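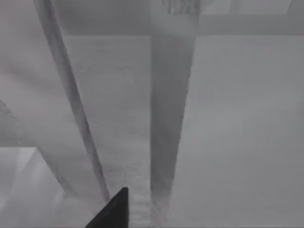
4.2 Where the tea things live

The part of the Tekholm diaries we looked forward to most was the one on hot drinks, and it didn't let us down! We had asked 60 households to write down, for one month, every time they moved something that normally sat out on the kitchen counter. The instructions fit on half a page. People wrote far more than we asked for, often in the margins, and 387 of the entries deal with tea or coffee alone.

A pattern we hadn't planned for shows up early. Things used every day drift toward the kettle, even in kitchens where a cupboard had been set aside for them. Sugar goes first, then the tea itself, then the pot. In 44 homes the teapot had no fixed shelf by the end of May -- it was washed, dried and put straight back on the counter. One diary from the Vik district has the same pot "tidied away" four times in a single week, each time by a different member of the family, and each time it was out again by breakfast.

Oil and vinegar behave differently. They move toward the stove and stay there, and the diaries hardly mention them. We read this silence as a sign that they had found a place that suited the whole household (the follow-up interviews in Section 5 mostly bear this out). Dry goods fall somewhere in between. Renters moved them more than owners did, which fits the earlier Skandent survey, although that one covered only newer apartments.

Figure 3. Rendered kitchen counter with food containers, bottles and a porcelain teapot near a microwave.

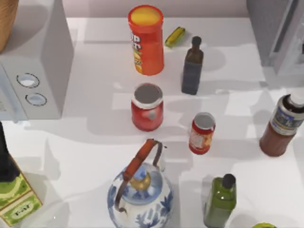

Why do daily items stay out when there is cupboard space for them?

Putting them away takes two extra trips per use, and the diaries suggest that people stop making those trips within the first week or so.

We find this a lovely result, partly for how early the habit sets in. Entries from the second week already look much like entries from the fourth. Households that had moved in recently took longer to settle, and we treat them separately in Section 4.3 along with the shared kitchens at Getutier.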